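Arlow starts renting out its two-armed laundry folder
By Nikola Mazurek
9/4/26

I've been bugging Arlow for a demo since January, and last week I finally got one! The company is now taking sign-ups for Trotura, a rental package that gets you two robot arms, the grippers, and a folding program that Arlow keeps updating for as long as you pay. It's meant for small laundries and guesthouses, places that fold all day but would never buy a robot outright.

I went over to the Gindport workshop to watch it deal with small stuff, one piece at a time, on a plain tabletop. The shorts were already folded and off to the side by then, teal on top of red.
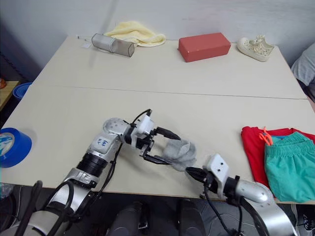

Naima Chraibi runs the rental side, and she was pretty open about what you're signing up for. The shortest contract is 12 weeks. Setup takes 60 minutes if your table is the right height (mine at home isn't, I checked), and the first 15 customers get a training visit thrown in. She wouldn't give me a monthly price on the record, which bugged me a little, but she did say it depends on how many pieces you run in a day. The basic plan covers 100.

What I really wanted to know about was socks. Towels and shorts at least have some nice straight edges, but a sock just sort of sits there in a lump, and you have to find the toe and the cuff before you can do anything useful with it.
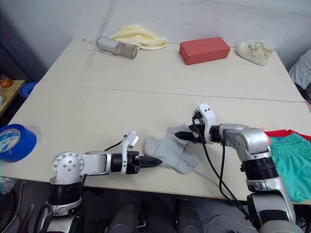

Chraibi says small knits are still the slow part, and that anyone with mountains of socks should ask for a trial before signing. I liked hearing that from the person selling it. Tahiri, a guesthouse up the road from the workshop, is first on the list and wants it mostly for hand towels. I'm going to stop by once they've had it for a few weeks and see if the staff still like it.

Sign-ups are open now through Arlow's rental desk.

Comments (3)

pressedandfolded: Does the rental include the table or do I bring my own?

Nikola Mazurek: Bring your own! They'll send you the height they need.

dryer_lint_dee: Call me when it can do fitted sheets.

Contact us | Copyright Gindport Notes | Back to top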